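Chapter 13
Clearing and Keeping a Work Surface

By Vivek Katiyar and Finbarr Ó Néill
March 16, 2026
Print this chapter | E-mail this chapter

A table is the most heavily used surface in most rooms, and it is usually the last to be cleared. Scraps of paper, used tissues and wrappers collect on it in the course of ordinary work. This chapter treats the clearing of a table as a task in its own right, with a beginning, an order of steps and an end that can be checked.

Students should first learn to separate what is waste from what has merely been left out. Waste goes into a bin directly. Articles still in use are returned to their places before any wiping is done. A small bin with a hinged lid may stand on the table during clearing, with the lid open and the opening within easy reach.

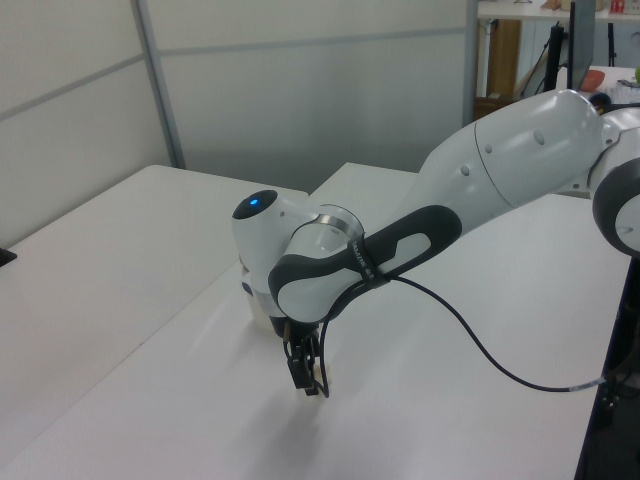
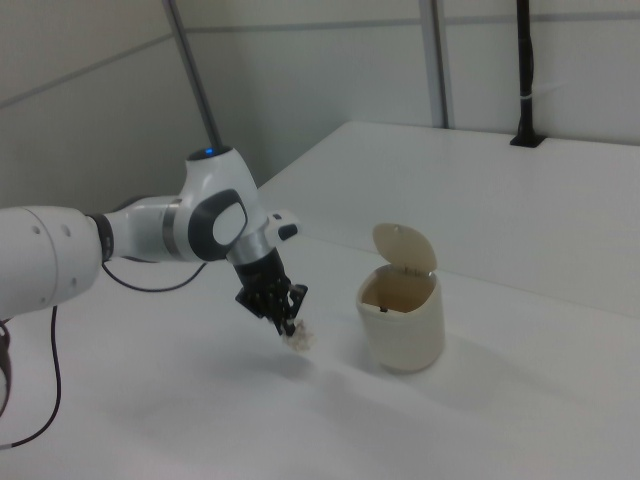
Figure 13. White tabletops. In the second picture, crumpled paper or tissue is held a short distance from an open trash can.

The sections that follow cover the placing of the bin, the handling of small and light items, and the emptying of the bin at the end of the day. Section 2 introduces the Hadberg checklist, which is used in the exercises throughout this part of the book. Readers who have completed the February unit on storage may begin with Section 3.

Last updated: March edition, second printing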